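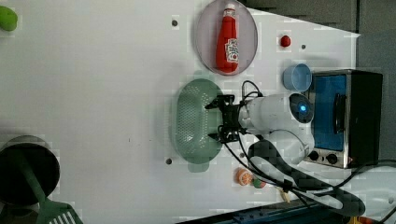
Cell 2 maintenance meeting — minutes

Date: December 24, 2024
Present: Sofia Tsolakis (chair), Christos Karamanlidis, Begoña Carretero, Iraklis Lazaridis (minutes)
Apologies: Pantelis Rallis

1. Previous minutes
Accepted with one correction. The spare finger set is stored at Pladero, not at Wendt.

2. Gripper cable
Christos reported wear on the outer sleeve of the gripper cable where it loops back along the arm. The conductors tested fine. He has re-tied the loop with more slack at the wrist, but the lower run still lies on the tabletop and can drag over small items when the arm reaches to the left end of the table. Begoña asked whether the cable could be clipped higher up the arm. Christos will try this, provided the last joint keeps its full turn in both directions. If it does not, the present routing stays and the sleeve is replaced.

3. Finger alignment
The fingers were closing off centre after the last change. Sofia re-seated both and ran 400 open and close cycles with no faults logged. The offset in the controller was not altered. Agreed that the zero position is checked with the fingers fully open before each run, and again after any contact with the tabletop.

4. Table and item layout
The kitchen set remains the working set for the cell: colander, plate with the ketchup bottle, cup, oven, pot and spatula, and the small fruit pieces. Begoña noted that the colander is the most useful piece for checking approach height, as the rim and the handle need different grasps. The oven stays at the right side of the table. Its door is not to be used for pull tests until the force limit has been reviewed.
The screw holes in the tabletop are to be left open. Iraklis had asked about filling them, but Christos uses them to locate the calibration plate.

5. Controller
Error 3116 appeared on two starts last week and cleared on restart. Christos suspects the connector at the base. Pantelis had sent a note asking that the log be saved before anyone restarts, which was not done on either occasion. A printed reminder will go on the controller door.

6. Parts
Grevuveo has quoted for the cable sleeve and a spare connector. Sofia approved both. Ullness cannot supply the finger pads before April, so the current pads are to be cleaned and turned over.

Actions
Christos — trial of the higher cable clip; inspect base connector
Begoña — review force limit for the oven door
Iraklis — reminder notice; order from Grevuveo
Pantelis — go through saved logs when available
Sofia — clean and turn finger pads

Next meeting: January, room 9. Date to be set by Sofia.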